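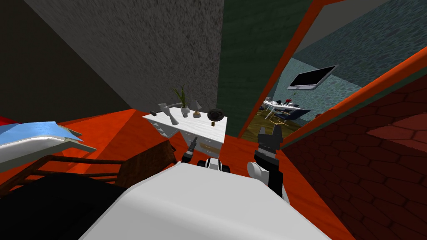
I love drawers. I love them more than shelves, more than closets, and a great deal more than the clear stacking bins my sister keeps mailing me. A shelf wants you to have taste. It asks which books face out and whether the bowl goes to the left of the plant. A drawer takes whatever you've got and shuts. Give me a plain white dresser like the one at the top of this page, a stack of drawers with faint gray streaks on the fronts and a tan smudge down at the lower edge, and I could furnish a whole life out of it. Socks, warranties, the good scissors, birthday candles, a scarf I can't wear and can't give away. In they go!

I grew up in an apartment over a hardware store called Stockdale, and I'm sure that's where it started. The back wall of the shop was all drawers, floor to ceiling, and the man who ran it, Eliécer Cuadros, let me open any one I liked as long as I closed it again before opening the next. Cup hooks. Brass hinges the size of my thumbnail. Rubber feet for chairs! He had written the labels by hand over many years, so you could watch his handwriting get older as you moved from the door toward the register. The drawer marked MISC was my favorite, and I still think the best part of any system is the part where the person gave up a little.

That brings me to the junk drawer, which gets talked about like a bad habit. Every September some magazine runs a piece on conquering it, with small trays and a label maker. I have read a lot of these. I even bought the trays once, from Livholm, and for a week I had a tray of rubber bands and a tray of batteries and a tray of takeout menus and nowhere at all to put a single marble, a key to I don't know what, and half a candle. Those things had been perfectly happy before. I took the trays out and now they hold seedlings.

What I like so much about a junk drawer is that you have to stir it. You go in for tape and on the way you meet a ticket stub, a button from a coat you wore through most of your twenties, the tiny wrench that came with a bed two apartments ago. It's the one place in the house where I regularly run into my own past without having planned to. Photo albums are lovely too, but you have to be in the mood for an album. Nobody is ever in the mood for tape, they just need some.
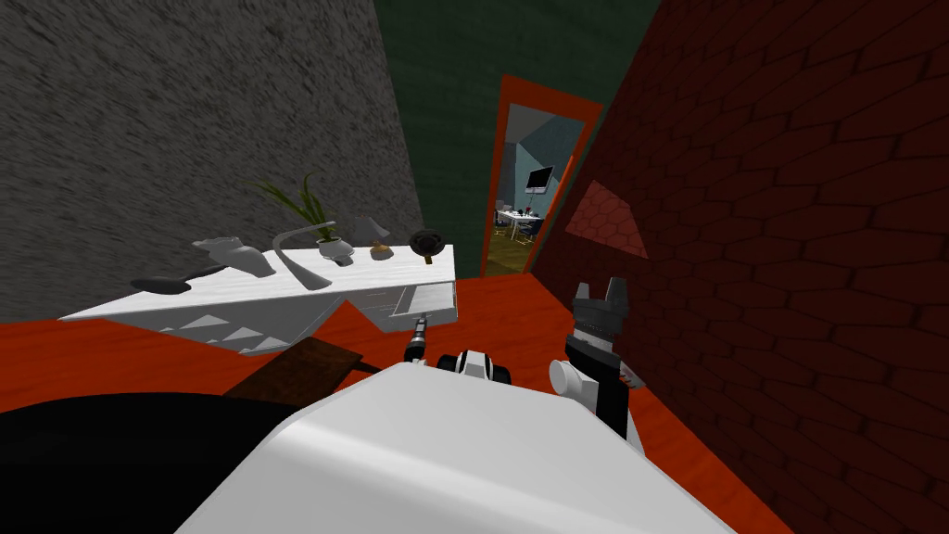
On the desk side of the room.

Desk drawers are their own country. My aunt Viera Ševčík kept the books for a small furniture maker, Bedetti, for 33 years, and her desk there had a shallow center drawer she called the porch. Pencils sat on the porch. So did her reading glasses, a roll of mints and whatever letter she was putting off answering. The deep drawer on the right was for things that were finished. She told me once that the most satisfying sound in the world was that drawer going home on a Friday, a long wooden rumble and then a bump. When she retired they offered her a clock and she asked for the desk. It took four people to get it up her stairs, and she fed all of them soup.

I have her desk now. The right-hand drawer sticks in wet weather, and I rub a candle stub along the runners (junk drawer, see above). There is something so cheering about a piece of furniture that lets you fix it with a candle. I've used fancy soft-closing drawers, the kind that catch themselves and glide in the last inch, and I admire the engineering, truly. But I miss the bump. I want to know it's shut.

People will say all this is just hiding your mess, and sure, some of it is. I'd like to stick up for hiding your mess. I have friends coming over at six, the table is covered in mail, and in 90 seconds the mail is in a drawer and there's a bowl of cherries where it was. The mail will be there tomorrow. The cherries won't.

If you have a dresser you've stopped noticing, go pull out the bottom drawer tonight, all the way, and set it on the floor. Sit down next to it. Turn the drawer over too, if it's light enough, and look at the underside. I found a penciled number on mine, 111, and I've spent many happy evenings guessing at it. My money is on a delivery route. My sister says it's a price. She has started keeping her spare bins in my hall closet, by the way, and I haven't told her they don't fit.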